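Chapter 4
Teaching by Demonstration

What this chapter covers
4.1 Guiding the arm directly
4.2 Teleoperation
4.3 Hand-held grippers
4.4 Preparing a demonstration set

A robot arm can be programmed line by line, with every position typed in by an engineer. For a fixed job such as loading a press this works well. It works badly for household jobs, where the objects are small and seldom lie in the same spot twice. In those cases it is often faster to have a person do the task and record how it was done. The record is called a demonstration.

Demonstrations can be collected in several ways. In kinesthetic teaching, the person takes hold of the arm and moves it through the task while the joint angles are logged. In teleoperation, the person stays at a distance and drives the arm with a joystick, a headset or a second, smaller arm. A third way leaves the arm out. The person carries a gripper in one hand, with a camera fixed to it, and works at an ordinary table. The motion of the gripper is recovered later from the recording.

The running case in this chapter comes from the Drerkberg workshop, where Ga-eun Cho and Saturnino Vidal collected 163 demonstrations of one task: pick up a small item and put it in a tray. They worked in sets of 20 and moved the items between takes. Vidal had used teleoperation for the same task the year before and needed 2 operators for each session.

Figure 4.1 was taken from the gripper's own camera. The fingers are open, with bare tabletop between the pads. The key pouch and its ring lie to the right of the black tray.
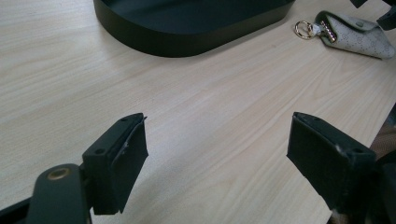 4.1 Guiding the arm directly

Kinesthetic teaching needs an arm that can be pushed by hand without resisting. Most newer arms have a mode for this, in which the motors cancel the weight of the links and little else. Before starting, check that the payload setting matches the tool on the wrist. If it is wrong, the arm will drift up or sink when released.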